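Six weeks with the Plondell arm, and I have opinions

I should say up front that I paid for this myself. The Plondell starter kit is the arm, the gripper, a fat manual and 2 years of software updates, and it cost more than my first car. It also has fewer dents, so far.

Setup took me 19 hours, spread over a good chunk of October. The quick start card says "an afternoon." I'd like to visit wherever they have those afternoons.

Once it's running, the thing is pretty good. I've been giving it household-type jobs, mostly drawers and snacks, which covers a large part of my own day too.

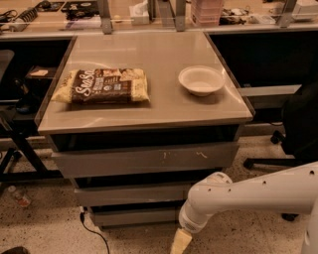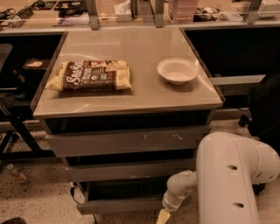
Reaching low is where I'd spend your patience. The app lets you save a pose near the floor, then asks if you're sure, then asks again. You can turn that off under Motion, Advanced, Other. I found the setting by reading some 600 forum posts, most of them about the fan.

The gripper fingers are fine. If you plan to pull on handles a lot, look at the Gelier pads, which cost 20 bucks and grab better than the stock ones. I tried the Bilyk set first and sent it back.

Support answers by email, politely, usually after I've fixed it. I'd still buy the kit again, though I'd wait for a sale and skip the branded carry case.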